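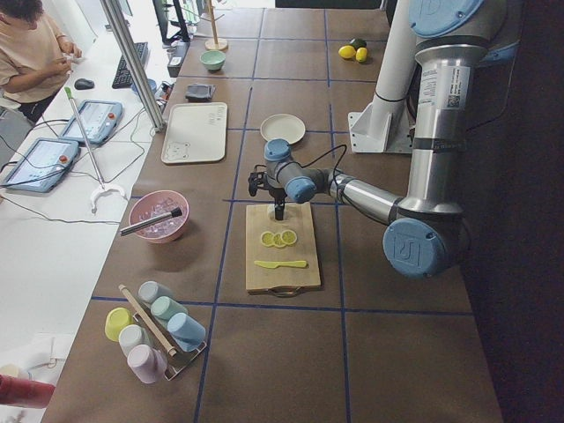
Drinks station helper wanted, Saturdays and the odd weekday

Hi! I run Oredard, a small lemonade and cold tea place, and I'm looking for one person to take over the prep table. It's mostly slicing fruit, filling bowls, setting out cups and keeping everything where it belongs. I've been doing it myself since September and I love it, but I also have to answer the phone, do the ordering and talk to the people who want drinks for their weddings, so something has to give.

You don't need a food background. My last two helpers came from a shoe store and a library, and both of them could cut a lemon better than me within a week. What I care about is that you like a tidy table and don't mind doing the same small job many times in a row (with the radio on, obviously).

What you'd be doing

Slicing lemons and limes for the pitchers. Even slices, please, not too thin or they fall apart when you stir. The board lives in the middle and the plate goes behind it, so finished slices can go straight over.

Laying out the cups. We use pastel plastic ones, they're cheerful and they bounce. They go in the rack on their sides and I'm a bit fussy about that.

Rolling out shortbread on quiet afternoons. We started selling it by the bag and now people ask for it before they ask for a drink!

Wiping down and resetting between batches. I split the table into squares with blue tape, because before that everything drifted toward whoever was working and we'd end up with the fruit under the dish towels. Now each square has its job. You'll learn the layout in a morning, and if you think something should move, tell me and we'll try it for a week.

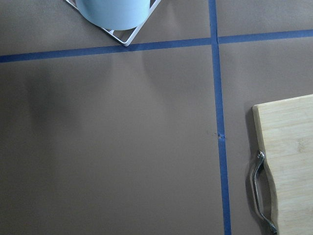 Replacing tape is part of the job too, by the way. It gets wrinkled where the strips cross, and I'd like whoever takes this on to just pull up the bad bit and put down a fresh piece without waiting for me to notice. There's a whole drawer of rolls. Same goes for cloths, sponges, labels for the pitchers, all of that. If we're running low, write it on the list by the door.

Hours and pay

Shifts are 4 hours, with one longer one of 6 hours on Saturdays. I'd want you for 2 shifts most weeks, more in summer if you're up for it. We can talk about pay when we meet, and it goes up after your first season. You get paid for the trial shift whether or not we end up working together. Drinks are free while you're here and you can take home whatever shortbread broke (there's always some).

We do a few big events a year. The biggest one so far was 833 drinks in a day for the Lytvynenko bakery's street party, and I still have a sore spot on my thumb from it. You'd get plenty of warning before anything like that, and extra hands.

It would help if you

Can stand for most of a shift. There's a stool, but it isn't great.

Are fine with plastic knives for the little jobs and real ones for the big jobs.

Can be here on time on Saturdays. I'm relaxed about weekdays, I'm not relaxed about Saturdays.

Don't have a citrus allergy, for your own sake.

Washing up is shared. I wash, you dry, or we swap. We use Brusteo soap, which smells of pretty much nothing, and I mention it only since a couple of people have asked about scented stuff and their skin.
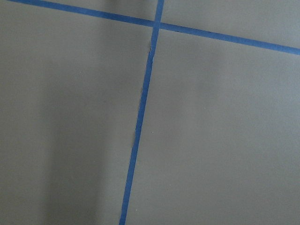
How to apply

Send me a few lines about yourself and which days you could do. A resume is fine but I won't be upset if there isn't one. Tell me what you like to drink when it's hot out, I'm always looking for ideas for the menu. You can also drop a note at the counter, we're next door to the frame shop.

I'm reading everything as it comes in and I'd like to have someone starting early in the new year. If you write over the holidays, give me a few days to get back to you.

Ava
Oredard
Posted Dec 23, 2021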